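泡沫类馆藏的清洗、干燥与存放：十月起执行的修订说明

Grikholm玩具借阅馆通讯，馆藏维护栏
撰文：Osamu Fujimoto

旧版清洗规程写成时，馆里的泡沫制品只有几套拼接地垫和一箱积木，全部归在“塑料类”下面处理。现在泡沫件已登记300件，分属地垫、大型积木、插孔板、软质坡道、浴用字母片和箱体内衬，材料和孔结构差别很大，继续按塑料件统一浸泡已不合适。修订稿由我起草，Shewit Tsegaye核对了干燥一节和借还台的检查项，十月起在两个整理间同时执行。本期通讯刊出主要内容，完整表格在整理间门后的文件夹里。

适用范围

规程适用于以发泡高分子材料为主体的可借物品，包括整体发泡件、切割拼合件和外覆织物或人造革的软包件。木芯外贴泡沫的物品按木制品处理，不得浸水。毛绒玩具中的填充棉不属于泡沫，仍按织物规程送洗。

随箱内衬（用于固定零件、本身不供玩耍的泡沫衬垫）也在适用范围内。旧规程没有提到内衬，过去几年基本没有清洗过，本次一并补做，进度见文末。

材料的区分

馆藏泡沫大致有四种：EVA（乙烯－醋酸乙烯共聚物）、交联聚乙烯、普通聚乙烯和聚氨酯。前三种以闭孔为主，表面不吸水，切口处会有少量破开的泡孔存水。聚氨酯软泡为开孔结构，吸水快，干燥慢，长期受光后会变黄、掉粉。

供应商资料齐全的，以资料为准。资料缺失的按下列次序判断：

先看切口。用放大镜观察侧面或孔壁，泡孔壁完整、彼此隔开的按闭孔处理；呈网状连通的按开孔处理。

再做滴水试验。在不显眼的底面滴一滴清水，静置五分钟。水滴仍然成形的，记为闭孔；水滴消失或周围出现深色湿圈的，记为开孔。

最后做按压。拇指按下后立刻松开，观察回弹。EVA回弹较快，手感略有橡胶感；普通聚乙烯偏硬，重压后可能留下不恢复的凹痕。此项只作参考，不单独作为判定依据。

三项结果互相矛盾时，按开孔处理。燃烧试验一律不做，馆内没有通风柜，得到的信息也不影响清洗方法的选择。

判定结果写入Prellska目录系统的“材质”字段，只填“闭孔”“开孔”或“软包”，具体聚合物名称写在备注里。以前有人填“海绵”，有人填“橡胶”，检索时无法合并，已有记录会在盘点时逐条改正。

闭孔件的清洗

步骤一，除尘。用软毛刷刷去表面浮尘，孔、槽和拼接齿缝用窄头刷。地垫先抖后刷。沙粒必须在湿洗之前清除，带沙擦洗会在表面留下成片的细划痕，划痕以后更容易积垢。

步骤二，配液。清洗液用Bogale中性洗剂，兑水比例按瓶身标签，水温以手背感觉微温为准。不要加热水。EVA受热软化，薄片件从热水里取出时很容易被拉长，冷却后尺寸不再恢复。

步骤三，擦洗。用浸过清洗液并拧至不滴水的布擦拭各面，顺序为顶面、侧面、底面。表面有压纹的，沿压纹方向擦。顽固污渍可用密胺海绵轻擦，但密胺海绵本身有磨削作用，印刷图案上禁用。

步骤四，漂清。用清水布擦两遍，第二遍换水。洗剂残留在干燥后会发黏，吸附灰尘，也会让下一位孩子的手感到滑腻。

步骤五，消毒。仅对归还单上勾选了“口部接触”或“体液污染”的物品执行。消毒液浓度和接触时间见卫生规程，本规程不另行规定。含氯消毒液到时后必须再漂清一遍。酒精只限于小面积点擦，不可浸泡，部分彩色泡沫遇酒精会掉色，先在底面试擦。

禁用的方法包括洗碗机、蒸汽清洁机、紫外线灯箱长时间照射、含溶剂的去胶剂和任何带香精的喷雾。去除标签残胶用温的清洗液湿敷十分钟后以塑料刮片推除，推不净的留到下一次，不要硬刮。

开孔件与软包件的清洗

开孔件不浸泡。外套可拆的，拆下外套按织物处理，内芯只做吸尘。内芯受潮超过表层的，先隔离，再由维护组决定是否报废。实际经验是，厚度超过一掌的聚氨酯内芯一旦浸透，以整理间现有的通风条件很难在发霉之前干透，过去保留下来的几件后来都有气味。

软包件以人造革面为主，擦洗方法与闭孔件相同，但拉链和缝线处不得积水。擦洗时把拉链一侧朝下放置，布从上往下走。缝线开裂的软包件停止借出，裂口长度不论。针眼处有泡沫粉末漏出，说明内芯已经老化，应一并登记。

干燥

干燥不足是泡沫件发霉和产生异味的主要原因，修订稿在这一节改动最多。

闭孔件擦洗后先用吸水布按压一遍，重点是孔底和切口，然后立放或架空放置。地垫竖插在沥水架上，片与片之间留出一指宽。积木类码放时不得面贴面。带孔的厚板先倒扣沥水，再翻正风干，翻面时间记在干燥卡上。

整理间的湿度计每天上午读数一次，填入墙上的表。门窗关闭且除湿机不开时，读数明显偏高，湿洗工作应安排在除湿机能够连续运转的时段。除湿机水箱的容量不够过夜，下班前须倒空，或者接上排水软管。软管出口要低于机身出水口，上个月有两次接反，水回到了托盘里。

不得使用吹风机热风档、暖气片和烘干机。冷风档可以用于孔底，出风口与表面至少保持一臂距离。也不要放到窗台上晒，深色泡沫在日照下升温很快，浅色泡沫则会褪色，两块同套地垫一块晒过一块没晒，颜色就对不上了。

判断是否干透用称重法。每件闭孔件首次清洗时，在洗前和干后各称一次，干后质量写入Prellska。以后每次清洗只需与该数值比较，差值在秤的最小分度以内即视为干透。没有基准质量的旧件，用白色吸水纸压在孔口或切口上，纸面无湿痕方可装袋。

Shewit Tsegaye在试行期间用称重法复核了49件已经被标为“可装袋”的物品，其中多数合格，不合格的集中在厚板和带深孔的件。表面摸上去是干的，孔底仍有水。据此，厚度大于三指或带有盲孔的件，干燥时间一律延长到次日，不再凭手感放行。

尺寸与配合的检查

泡沫件会收缩，也会被压缩。闭孔泡沫在出厂后的一段时间内仍有缓慢的尺寸变化，存放受压、温度变化和反复清洗都会叠加在上面。对拼接地垫来说，结果是齿缝拼不拢或过松；对带孔的板和内衬来说，结果是零件插不进去，或者倒过来时自行掉出。

检查时不用卡尺量泡沫本身，测量力稍大读数就变了，不同的人量出来相差很多。用配套零件作为量规：零件应能以单手、不旋转、不敲击的方式放入，放入后轻推不倒。把零件拔出时，孔口不应有翻边或碎屑。

孔口已经撕裂的，长度不超过孔边一半的可以用柔性胶修补，修补后静置到胶体不粘手，再做一次拉拔检查。超过一半的停止借出。修补用胶只用维护柜里标有“泡沫用”的那一种，瞬干胶固化后边缘发硬，会划手，不得使用。

同一形状的零件之间可能有细小的公差，借出前不必逐一对号，但零件缺失后从别的套里补入时，要在全部同形孔上试放一遍。

插孔板在目录中按板体和柱子分别著录，柱子的记录挂在板体记录之下，归还时两级都要点清。

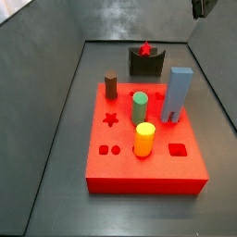 存放

架位分配按“不受压”优先。泡沫件上面不放任何其他物品，包括另一件泡沫件，地垫除外。地垫可平叠，叠放高度以最下面一片用手能轻松抽出为限。立放的大块件要有侧面支撑，斜靠墙面存放一个季度后会有可见的弯曲，弯曲一般不能恢复。

周转箱改用Noluseck的带孔浅箱，旧的密闭箱不再用于泡沫件，已移交给木制积木使用。浅箱每层架放一排，箱口不加盖，上覆一层无纺布防尘。装箱前确认干燥卡上两栏都已签名，缺一栏的退回沥水架。

以下材料不得与泡沫件同箱：软质聚氯乙烯玩偶、橡皮筋、橡皮擦、带不干胶的纸质说明书。软质聚氯乙烯中的增塑剂会迁移，接触面发黏，并在泡沫上留下色斑。说明书改装在独立的纸袋里，纸袋系在箱体外侧。

插入件在存放时是否留在孔内，旧规程没有规定，两个整理间的做法不同。修订稿规定短期周转（预计一周内再次借出）可以留在孔内，长期存放一律取出，装入网袋，网袋与板体同箱。插入件长期留在孔内会使孔壁产生永久变形，再次取出后配合变松。

架位离地至少一格，离暖气立管至少两格。靠外墙的底层架位冬天结露，只放木制品以外、不怕潮的硬塑料件，泡沫件不要放过去。

借还台的检查项

归还时在台面完成下列检查，时间以不影响排队为准，拿不准的贴黄色签转整理间：

表面有无新的咬痕、割口或笔迹。咬痕有缺失的，即有碎块脱落的，立即停止借出，并在归还单上注明，方便联系借用家庭。
有无异味。有异味的不装袋，直接进入隔离架。
件数与目录是否一致。缺件不当场追索，填缺件单，由维护组统一处理。
外覆面有无开线。
随箱纸袋是否在位。

对有三岁以下儿童的家庭，借还台应当提醒：泡沫件有被咬下碎块的可能，使用时需有成人在旁；含小零件的套装以目录中的年龄标识为准，工作人员不作口头放宽。

家庭自行清洗过的物品同样要走整理间流程。借用家庭用什么洗剂、有没有用热水，馆里无法核实，比较可行的办法是称重并检查配合。归还单上新增一栏“家中已清洗”，勾选后不收取任何费用，也不减免押金，只作记录。

报废标准

出现下列任何一项即报废：表面掉粉并沾手；闭孔件在滴水试验中已呈吸水状态；霉斑深入孔壁，擦洗后仍可见；零件配合失效且无替换板体；修补处再次开裂。

报废件在Prellska中改为“注销”状态，不删除记录，注销原因从下拉表中选取。可用的零件拆下归入备件抽屉，抽屉按截面形状分格，不按颜色。板体和地垫的完好部分可以裁成衬垫，用于固定硬质零件，裁切面用细砂纸轻磨，裁下的碎料当天清走。

单件重置价低于20克朗的小件，由当班人员自行决定是否报废；高于此数的，由维护组两人签字。

补做内衬清洗的进度

需要补做的内衬几乎100件，目前已完成首轮除尘和材质判定，湿洗按架号顺序进行。清洗期间，对应套装的硬质零件改用布袋暂存，目录中显示为“整理中”，预约不受影响，领取日期会顺延。已经预约的家庭由借还台通知。

内衬中有一部分是旧包装自带的灰色软泡，判定为开孔，掉粉明显，不再清洗，直接用裁切的聚乙烯板替换。替换板的孔形按零件实物描线，四周向内收窄一根铅笔线的宽度再下刀。第一次裁切宁可偏紧，试放后再修。刀片每裁一块板就更换，钝刀会把孔壁拉毛。

勘误

上期通讯中“地垫可用消毒湿巾擦拭后直接叠放”一句有误，应为“擦拭后须漂清并风干，再行叠放”。已按上期说法处理的地垫请取出分开，检查叠合面有无粘连。

对规程条文有疑问的，可在周五上午到西侧整理间找Shewit Tsegaye，或者把意见写在干燥卡背面投入维护组信箱。干燥卡新版已经印好，旧版用完为止，旧版没有翻面时间一栏，请写在空白处。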